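Wetitz Publishes Results From Household Chore Trials
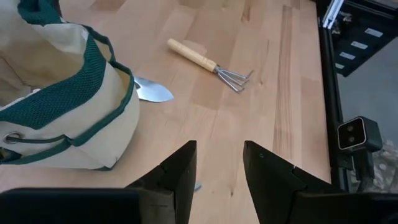
DRORNDALE – Wetitz, a developer of two-arm robots for homes and small shops, today published results from its first long run of chore trials. Putting away garden tools, one of the jobs in the program, remains among the hardest. The task involves a canvas tote bag with a green mesh rim, a trowel and a hand rake with three curved tines, on a wooden tabletop. Canvas folds and slumps, and a strap over the opening leaves the gripper less room to work.

The trials took place at the company's Temthorpe workshop and covered 2,000 attempts at tidying, sorting and packing. The robots finished 1,236 of them with no help from an operator. An attempt counted as finished only if every item ended up in its assigned place.

Rigid items on an open surface gave the best results. Soft bags, cords and thin metal tools gave the worst. Wetitz does not consider the system ready for unsupervised use in homes and has set no date for a consumer product.

Shop-floor work is closer. Valdovinos, a garden supply retailer, will test the same robots on restocking and returns at one store beginning in July. Staff will be present during all shifts.

The full results, including failed attempts, are available from Wetitz on request.

About Wetitz
Wetitz builds and tests robots for everyday handling work. The company is based in Drorndale and employs 75 people.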